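여행 가방 대여 서비스, 11월부터 이용 방법이 바뀝니다

클런우드(Clunwood) 생활물품 대여실의 여행 가방 대여가 11월부터 예약제로 바뀝니다. 지금까지는 대여실에 와서 남아 있는 가방을 고르는 방식이었는데, 방학과 연휴를 앞두고는 헛걸음하는 분이 많았습니다. 지난여름에 접수된 의견 가운데 가장 많았던 것도 예약을 받아 달라는 내용이었습니다. 이번 호에서는 달라지는 점과 함께, 가방을 빌리고 돌려줄 때 자주 나오는 질문을 정리했습니다.

현재 대여실에서 보유한 가방은 모두 93개입니다. 기내용 소형, 중형, 대형으로 나누어 관리하며, 대형은 16개뿐이라 성수기에는 빨리 마감됩니다. 이번에 펠리크(Fellik) 중형 하드케이스가 새로 들어왔고, 오래 쓴 푸렌(Puren) 천 가방 일부는 바퀴 마모가 심해 대여 목록에서 뺐습니다. 뺀 가방은 폐기하지 않고 대여실 안에서 보관함으로 씁니다. 라팔라이넨(Lappalainen) 배낭형 가방은 계속 빌릴 수 있지만 어깨끈 수선이 끝나는 대로 목록에 올라갑니다.

예약은 이용일 13일 전부터 받습니다. 홈페이지의 대여 신청란에서 크기와 날짜를 고르면 되고, 인터넷 이용이 어려운 분은 대여실 창구에서 직접 신청할 수 있습니다. 전화 예약은 받지 않습니다. 한 가구가 한 번에 빌릴 수 있는 가방은 두 개까지입니다. 색상이나 제조사는 지정할 수 없습니다. 같은 크기라도 제품마다 무게와 깊이가 조금씩 다르니, 항공사 수하물 규정에 딱 맞춰야 하는 분은 수령할 때 창구에 있는 저울과 줄자를 이용해 주세요.

대여 기간은 기본 일주일이며, 뒤에 예약한 사람이 없으면 한 차례 연장할 수 있습니다. 연장 신청은 반납일 전날 오후 6시까지입니다. 여행 일정이 일주일보다 길다면 신청할 때 비고란에 귀국일을 적어 주세요. 예약 상황을 보고 처음부터 긴 기간으로 내드릴 수 있습니다. 항공편 결항처럼 본인 잘못이 아닌 사정으로 늦어진 경우에는 연체로 처리하지 않습니다. 결항 안내 문자나 변경된 탑승권을 창구에 보여 주시면 됩니다.

가방을 받을 때는 창구에서 상태를 같이 확인합니다. 바퀴 네 개가 제대로 도는지, 손잡이가 끝까지 올라가고 내려가는지, 잠금장치가 열리고 닫히는지를 봅니다. 비밀번호는 모두 000으로 맞춘 상태에서 내드립니다. 번호를 바꿔 쓰셨다면 반납하기 전에 000으로 되돌려 주세요. 지난 분기에 수리를 맡긴 가방 중 상당수가 고장이 아니라 번호를 몰라 열지 못한 것이었습니다.

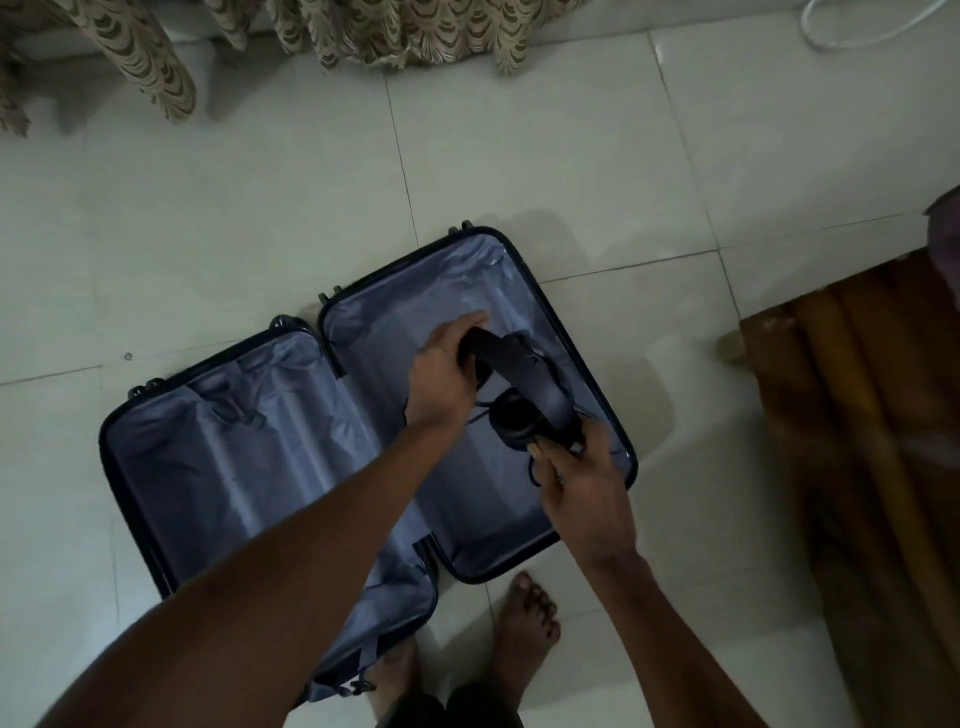
반납 전에는 가방을 완전히 펼쳐 안감 주름 사이와 칸막이 안쪽까지 살펴봐 주세요.

반납된 가방에서 나오는 물건도 꾸준히 있습니다. 충전기, 안경닦이, 외국 동전, 양말 한 짝이 많고 여권이 나온 적도 있습니다. 발견한 물건은 80일 동안 창구에 보관하며 홈페이지 분실물란에 올립니다. 귀중품은 빌려 간 분에게 바로 연락합니다. 보관 기간이 지난 동전은 모아서 가방 수리비에 보태고, 나머지 물건은 정리합니다. 음식물과 화장품은 위생 문제로 보관하지 않고 그날 버립니다.

청소는 간단히만 해 주시면 됩니다. 겉면은 물기를 꼭 짠 천으로 닦고, 안쪽은 모래나 부스러기를 털어 주세요. 안감에 물을 뿌리거나 세제를 직접 묻히면 얼룩이 번지고 잘 마르지 않습니다. 음료나 화장품이 샜다면 닦으려고 애쓰지 말고 창구에 그대로 알려 주세요. 소독제도 따로 뿌리지 않아도 됩니다. 반납된 가방은 대여실에서 하루 동안 열어 두고 환기한 다음 내보냅니다. 항공사에서 붙인 수하물 스티커는 떼어 주시고, 잘 안 떨어지는 것은 두셔도 됩니다.

파손된 경우의 부담 기준은 다음과 같습니다. 겉면의 긁힘, 바퀴의 자연스러운 마모, 지퍼 손잡이 분실은 대여실에서 처리합니다. 바퀴나 손잡이가 부러졌을 때는 부품값의 절반을 이용자가 냅니다. 가방 껍데기가 깨져 쓸 수 없게 된 때는 남은 사용 연수를 따져 금액을 정합니다. 공항에서 파손된 사실을 알았다면 도착장을 나오기 전에 항공사 창구에서 확인서를 받아 두세요. 확인서가 있으면 이용자 부담금은 없습니다. 집에 돌아온 다음에는 확인서를 받기 어렵거나 시간이 오래 걸립니다.

짐 싸기에 대한 문의도 있어 몇 가지 적습니다. 양쪽으로 펼쳐지는 하드케이스는 한쪽에 무거운 짐이 몰리면 세웠을 때 넘어지기 쉽습니다. 신발과 책처럼 무거운 물건은 바퀴에 가까운 쪽에 넣고, 옷은 그 위에 올리면 됩니다. 천 가방은 바깥 주머니를 꽉 채우면 지퍼가 벌어지니 얇은 물건만 넣는 편이 낫습니다. 보조배터리는 위탁 수하물로 부칠 수 없으므로 들고 타는 가방에 넣어야 합니다. 세부 규정은 항공사마다 다르니 출발 전에 확인하시기 바랍니다.

집에서 쓰지 않는 가방을 기증하겠다는 문의도 늘었습니다. 바퀴와 손잡이가 멀쩡한 중형, 대형 가방은 받습니다. 소형은 보유 수량이 충분해 당분간 받지 않습니다. 잠금장치 번호를 모르는 가방, 안쪽에 곰팡이가 있는 가방도 받지 않습니다. 기증하실 분은 미리 연락하지 않고 창구로 가져오시면 되며, 그 자리에서 상태를 보고 접수 여부를 알려 드립니다.

대여실은 화요일에 쉽니다. 쉬는 날에는 건물 입구의 반납함을 이용할 수 있으나 대형 가방은 들어가지 않습니다. 반납함 앞에 세워 두고 가시는 경우가 있는데, 분실되면 반납으로 인정되지 않으니 다음 날 창구로 가져와 주세요. 반납일이 휴무일과 겹치면 다음 날까지 연체 없이 받습니다.

연말 이용분 예약도 같은 방식으로 받습니다. 기존에 종이 대장에 이름을 올려 두신 분은 다시 신청하지 않으셔도 되며, 날짜가 바뀐 분만 창구에 알려 주시면 됩니다.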